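To: linen-services list
From: Benoît Gilbert
Date: 2022-11-21
Subject: Re: Covering of work tables and placement of cloth baskets

Dear colleagues,

Thank you to everyone who replied to the draft guidance on the handling of white cloths. The message from the Tarton site raised the points that came up most often, and I am answering it on the list so that all sites have the same text.

On Monday, the Tarton site office wrote:
> We have read the draft and have three questions before we post it
> in the work room.
> 1. Is the white paper meant to cover the whole table, or only the
> part where cloths are folded?
> 2. The draft says the basket stands "at the side of the sheet." Our
> staff have been keeping it on the floor. Is that acceptable?
> 3. Section 4 still refers to the gray plastic bins. Ours were sent
> back to Reisinger in August. Should we order more?

In reply to the first question, the paper should cover the folding area and need not reach every edge of the table. It is to be laid flat and replaced when it is creased or marked. Stores holds 48 rolls at present, and sites may request them in the usual way under item 602. Please do not tape two short pieces together, as the cloths catch on the join.

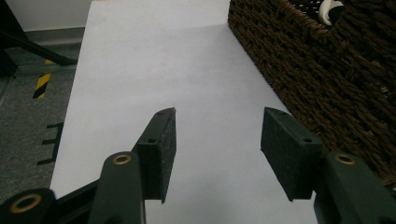 On the second question, the basket is to stand directly beside the paper, close enough that a cloth can be moved from one to the other without being carried across the room. A basket kept on the floor means a good deal of bending over a full shift, and we would ask Tarton to change this practice. Where a table is too narrow for both, a side table of the same height may be used.

The floor near the table should be left clear for walking. The Ukura office has asked whether its existing floor marking can remain in place. It can, and no site is required to add or remove marking under this guidance.

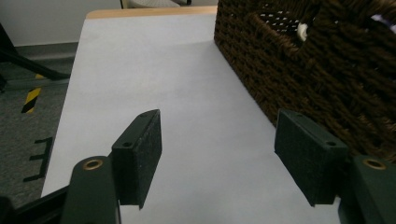 Work surface, white, with light wood edge strip.

With regard to the third question, the reference to plastic bins is an error carried over from the previous edition and will be removed. Woven baskets are now the standard container at all sites. Please check the inside of each basket for loose or broken strands before use - a single rough end can pull threads from a soft cloth. A damaged basket should be set aside and reported to stores.

Cloths should be lifted from the basket one at a time, taken by the middle or by a corner, and allowed to hang before they are laid down.
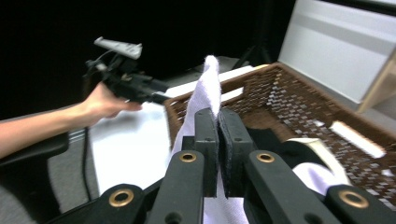 They are then spread on the paper, smoothed by hand from the center outward, and folded in thirds. Cloths with stains or worn patches go into a separate pile and are not to be returned to the basket. The Pikine site reported 2,084 cloths in its last yearly return and has asked for a further 500; that request has been approved and will be filled from central stock.

The corrected text of section 4 will be sent to this list once the Ukura office has reviewed it. Sites that have already posted the draft may leave it up until then, with the line on plastic bins crossed out.

Further questions may be sent to me directly or to the list.

Sincerely,

Benoît Gilbert
Linen Services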